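The man who sells the Stosby mattress does not want to talk about springs. He wants to talk about sleep, and about how badly the rest of us are doing it. I have been in his office for ten minutes and he has used the word "journey" four times.

I came with a simpler question. Why does a mattress that costs 962 dollars need a "break-in period" of 67 nights?

"The body has to unlearn the old surface," he says. "People give up after a week. They think something is wrong with the bed, when what they're feeling is their own back adjusting."

I ask who worked out that it takes 67 nights. He says it came from customer feedback. I ask to see the feedback. He says it belongs to the company and he would have to check. (He did check. The answer was no.)

The return window, by the way, is 60 nights from delivery. I point this out. He laughs, a little too long, and says the policy is under review.

Stosby is one of three brands owned by the same parent, Pichler. The other two are Eretti, sold as the luxury choice, and Andinus, sold to students and people furnishing a spare room. I slept on all three in January and could tell the Andinus apart from the others because it was shorter. Between the Stosby and the Eretti I would not bet 20 dollars, though the price tags are 774 dollars apart.

"The Eretti has a different hand feel," he says. A different what? "When you press on it. The cover is a premium knit." And under the cover? "The core is comparable."

Comparable, or the same?

"I'd say comparable."

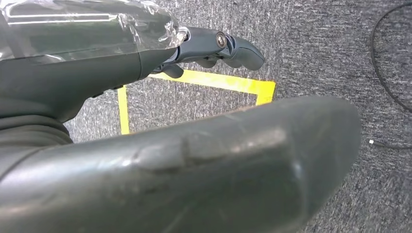 Yellow tape on speckled carpet, with clear plastic film catching the light.

We move on to reviews. The Stosby page shows more than 200 of them, nearly all glowing, and a good number written by people who had owned the bed for less than a week. If it takes 67 nights for a back to adjust, I ask, what are these people reviewing?

"First impressions matter too," he says. "You can be excited about something early on."

So a bad first week is the body unlearning, and a good first week is the bed?

He takes a drink of water. "I wouldn't put it like that."

He is better company on the subject of his own sleep. He goes to bed at ten, keeps the window open all winter and gave up coffee after lunch years ago. "That made the biggest difference of anything I've tried," he says. Bigger than the mattress? There is a pause. "They work together."

What does he sleep on at home? A Stosby, he says, since last year. Before that he had an old spring bed from his parents' house, and he kept it for 15 years. I ask if it was uncomfortable. "No," he says. "It was fine, to be fair. It squeaked."

My own bed squeaks as well. I went home and tightened the bolts.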